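Reading time: 2 minutes

Mesh desk cups added to Lideck bathroom and dressing table range

Lideck has extended its small storage range with a black mesh cup intended for brushes, combs and similar upright items. The cup goes on sale in April through the Munlow shops and replaces the solid-walled plastic tumbler sold under the name Vomham.

The change follows complaints about the tumbler. Moisture from brushes put away after washing collected at the base, and hair and dust could not be seen until the tumbler was emptied. The mesh wall lets air through on all sides and shows when cleaning is due. Lideck received 393 written comments on the old product, the majority of them on these two points.

Stability was the main question during development. A hairbrush stored handle down carries most of its bulk above the rim, and a light cup with a narrow base can tip when the brush leans to one side. Milan Aerts, who led the design work, said that 7 versions were tried before the proportions were settled.

"A wider cup is steadier, but it takes up shelf space and the brush lies over at a greater angle," Aerts said. "We kept the cup small and put the weight low down. One full-sized brush is what it is meant for. Two combs will also go in beside it, depending on the handles."

Brushes should be stored with the handle in the cup and the bristles clear of the rim. Storing them the other way round bends the outer rows of bristles and can catch loose hair in the mesh. Brushes with wooden bodies should be dried with a cloth before they are put back, as the open wall speeds up drying but does not prevent water marks on untreated wood.

The first batch is limited to 1,000 cups, all in black. A white version is under review - no decision is expected before the first batch has sold. Jansen, which handles distribution, will supply the cups singly and in packs of 3. The Vomham tumbler will stay on sale while stocks last, and its lids do not fit the new cup. 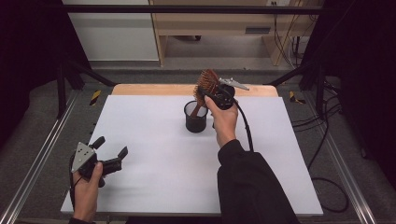
A hairbrush at the mouth of a black mesh-like cup, handle end down.

Contact the news desk | Copyright Munlow Trade News | Back to top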